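I have a new favorite chore, and I never thought I'd type that sentence. Clearing the little table next to the bed! It takes me 12 minutes if I put music on, 19 if I stop to read the back of a package, and I come out of it feeling like I've had a vacation.

Some background for anyone who just got here. We moved into the Etelbridge place in October, one big room with a wood plank floor and a bed that takes up more of it than I'd like to admit. There's no kitchen table, so the low table by the bed is where we have drinks, snacks, mail, phone calls and (on bad weeks) dinner. By evening it's a landscape. Paper cups everywhere, a carton of something, a plastic bag from the corner store, and always one cloth that was supposed to wipe everything down and got abandoned halfway.

I used to do it with a grocery bag, which slid off my wrist and leaked on my socks. Then I picked up a plain black bucket with a wire handle at Kettani, the hardware store down the hill, and I'm a little in love with it. It stands up by itself! It sits right on the floor next to the table so I can work with both hands, and when I'm done I carry the whole thing to the bins in one trip.

My order goes like this:

- Cups first. I check each one for a last inch of tea before I tip it anywhere near the bucket.
- Then cartons. I rinse them, flatten them and stand them by the door for recycling.
- Plastic bags get a shake over the bucket. The decent ones get folded and kept, the crinkled ones go.
- Cloth last, after one good wipe. If it's still fit to be seen it goes in the wash.

The tablecloth stays on unless something has really soaked in. I love a grid pattern for this – crumbs are easy to spot on the white, and I can straighten the whole thing by lining up the squares with the edge of the table. I shake it out the window about 3 times less often than I should.

Once the table's clear I do the bed, and that part is pure joy. The quilt is red and yellow with big golden feathers and words like "happy" and "love" all over it, and I will defend it to anyone. My old gray Jornico one was tasteful and I felt nothing. This one, with the red headboard behind it, looks like a party even when I've only pulled it up over the pillow and called it done.

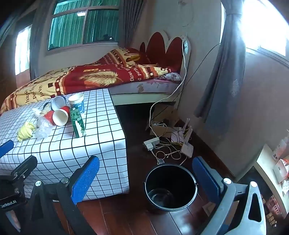

Should a bucket like this have a liner?

Mine goes without one for dry trash such as cups and wrappers, and I put a bag in when there's food or anything drippy. A quick rinse with dish soap keeps the bare plastic or metal kind fresh either way.

Next on my list is the cable by the headboard, which runs down the wall and loops across the floor right where I want to sweep. I've got a pack of Brokus clips in a drawer somewhere and I'm going to stick them along the wall this weekend, if I can find the drawer they're in.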